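Karppinen desk mat in dark gray, three months of eating lunch on it

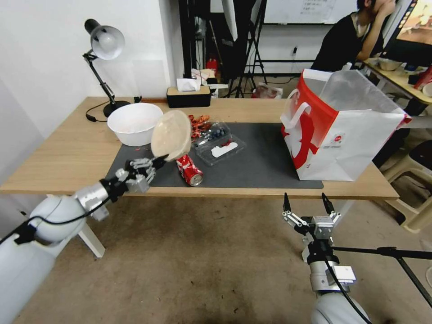

A reader going by Trivance wrote in under my lamp post to ask whether a desk mat is worth buying at all if you mostly snack at your desk, and wouldn't an old place mat do the same job. Fair question! I had the same thought for a long time, and I used an old place mat for a long time too, and it slid all over the place every time I reached for my drink. So let me tell you how it's gone with a proper one.

I bought the Karppinen in the big size in July. The Kirnuseck store had two sizes on the shelf and I stood there with my arms out like I was measuring a fish, and then went with the big one. It covers a whole lot of my table (light wood, marks if you so much as look at it) and leaves me a strip along the back for the things that never move, meaning the lamp, the tissues and whatever bowl I haven't taken back to the kitchen yet.

First impressions were so-so. It came rolled up, and mine took two days to lie flat, even with cookbooks on the corners. One corner still had a little curl to it after that and I ended up rolling it the other way overnight, which fixed it. There was a smell as well, a sort of new-shoe smell, and I left it by an open window until that went away. If you're sensitive to that kind of thing, plan on it.

Once it was down, though, I liked it right away. It stays put! I can shove a plastic tub of blueberries across to the far side and the mat doesn't bunch up or travel with it. Cans don't do that hollow clunk they do on bare wood either, and if one tips over it tends to roll a little and then give up, where on the bare table it would be heading for the floor at a good clip. I've had one full spill so far, most of a cola, at 3 in the afternoon with the phone ringing. It beaded up and sat there long enough for me to find a towel. There was a sticky patch afterward that needed dish soap and a second going-over, but no stain that I can find, and nothing got through to the wood.

Crumbs are where I have complaints. The orange cheesy kind of snack, you know the ones, leaves a dust that gets into the texture of the mat, and on dark gray it shows up beautifully. A dry cloth just moves it around. A damp one gets most of it, and then I go over the bad spots with an old toothbrush. Berry juice is much easier (wipe, done), and of course on this color you can't even see it, so check with your hand before you put paper down. Ask me how I know.

The mat also does nothing for you if you pile your snacks off to the side of it, onto the table. I do this constantly. I've got all that space and the chips still end up on the wood. No fault of Karppinen's, but if you eat like I do then get the big size and shove it further over to your snacking side than looks right.

I tried the Cerker one too, a thinner mat that a friend passed along when she moved. It's lighter and it rolls up small, so it would be nicer if you have to clear your table every night. I found it too slippery underneath, and the edges had started to fray. The Karppinen edge is stitched and so far I've only found one loose thread, which I snipped, and it hasn't gone any further.

A few odds and ends. It's no good under anything hot, the label says so and I believe it, so my soup bowl still gets a trivet. A lamp with a heavy round base will leave a dent in it if you park it there for weeks, and mine went back onto the bare wood behind the mat where it's happier anyway. The cord still goes wherever it wants. And don't put it in the washing machine, please, even if it would fit. I wash mine in the bathtub with the handheld shower and hang it over the rail, and it's dry by morning.

So, Trivance, back to your question. If you snack at your desk once in a while, keep the place mat and put a bit of that rubbery shelf liner under it. If you're like me and lunch, groceries and paperwork all land on one table in the same hour, I'd get the mat, and I'd get it in the bigger size. I'd look hard at a lighter color too if you're into the orange stuff. I wish the gray showed less of it, and I wish it came flat in the box, and other than that I'm keeping it. I'll add a note here when it's been through a winter.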